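Blog > Making and mending > The painted cloth

The painted cloth, and weighing parcels

I bought the Van Gogh cloth in May from a stall in Lamley, and it has been on one table or another ever since.

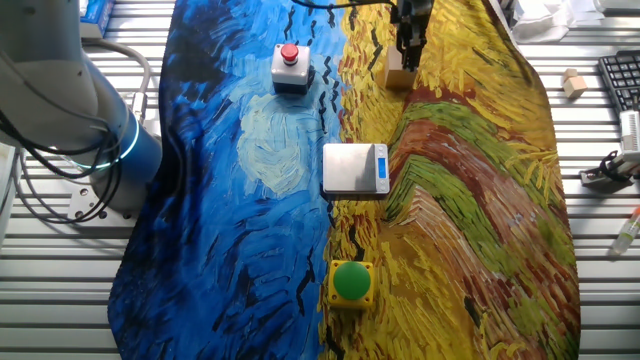 Danuta Sikora thought it was too busy for a work table, and she may be right. I like it. The blue half is the better half to my eye, but small things are easier to find on the yellow – I lost a grey rubber on the blue side for most of an afternoon.

The little silver scale gets used more than anything else I own. I weigh parcels on it, and wool when I'm splitting a ball in two. A padded envelope for Ailsa Niven came to 146 g last week. The same thing in a box was 318 g, so I went back to the envelope.

Washing the cloth is simple enough. Cool water, a bit of ordinary liquid, then over the line with the printed side in. I iron it on the back. The first wash left the water slightly blue and the second didn't.

I still want to hem one short edge, where it has begun to fray. I have the thread but need a finer needle – the ones in my tin are all for denim.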